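Section 4. Your First Transfer Task

By now your Silis arm should be bolted down, powered, and homed. If the status light on the base is still blinking, go back to Section 3 and finish homing first. Everybody wants to skip ahead to this part (I did too, the first time) and it goes so much better on a homed arm!

A transfer task is the simplest useful thing the Silis can learn. You guide the gripper through moving something out of one container and into another, the Bikine software records what the wrist camera sees along with the joint positions, and after enough rounds the arm starts to do it by itself. It's a great first project, and it teaches you most of what you need for the harder ones in Section 6.

What you need

A plain, matte table surface in a light color
Two open containers that differ in size or shape
Something small and dry to put in one of them
The Silis arm with fingertip pads fitted
A computer running Bikine, connected by the supplied cable

Setting out the table

1. Clear the work area. Tools, cables, and coffee cups all end up in your recordings, and the arm will happily learn to depend on them.

2. Place both containers within reach, on the same side to begin with. Leave a clear gap between them so that the fingers can come down next to either one without touching the other.

3. Fill the smaller container. Keep the fill below the rim.

4. Open the Camera tab in Bikine and check the wrist view. Both containers should be visible from the start position. A bit of one rim may run out of view and that's fine, as long as you can see into the opening.

5. Look for a fingertip at the bottom of the view. It will be blurry because it sits so close to the lens. Leave the focus alone! The focus should be set for the table.

Note: Soft shadows beside the containers do no harm. Hard, moving shadows do, so keep your own head and shoulders out from between the lamp and the table while you record. 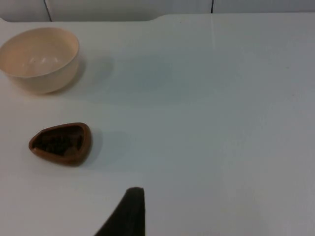

6. Set the exposure by hand once you're happy with the view. In the Camera tab, turn Auto off and enter 500, then move up or down until the table looks pale but you can still make out the rims. On a white table, automatic exposure tends to drift every time the gripper crosses the view, and you'll see the whole surface flicker in playback.

7. Click Save Layout. Bikine keeps a still of the starting view, and you can lay it over the live view later to put everything back where it was.

Recording

8. Set Grip Force to 1000. The scale goes up to 2000, and the top half is meant for the hard fingertips sold separately in the Hekitz kit. The soft pads don't need it.

9. Press Record and guide the arm by the handle. Go slowly on the way down and pause for a beat before closing the fingers.

10. Lift, carry, open over the second container, and return to the start position. Press Stop.

11. Repeat until you have 5 good recordings, then play them back one after the other. Delete any where you bumped a container. A small set of clean recordings gives you a much better start than a big messy one.

12. Now shift the containers a little and keep going. Swap their places, turn one, slide both to the other side of the table. This is my favorite part — you can watch the arm get less fussy about placement with each training run.

CAUTION: Keep fingers away from the gripper while Record is on. The handle releases the arm joints but the gripper motor stays live.

CAUTION: Do not use liquids or powders. The wrist joint is not sealed.

If the arm misses

When the fingers close beside the container, reload your saved layout and compare it with the live view. Nine times out of ten the camera bracket has been knocked. Loosen the bracket screw, line up the two views, and tighten it again.

If it reaches the right place but comes up with nothing, check the pads for wear and record a few more rounds with a deeper grasp. Iddrisu Quansah's set of layouts for small dishes is included in Bikine under Shared, in the folder named Akpalu, and it's well worth loading before you give up on a tricky shape.

Save the project before you disconnect the cable. Section 5 covers training on the recordings you just made.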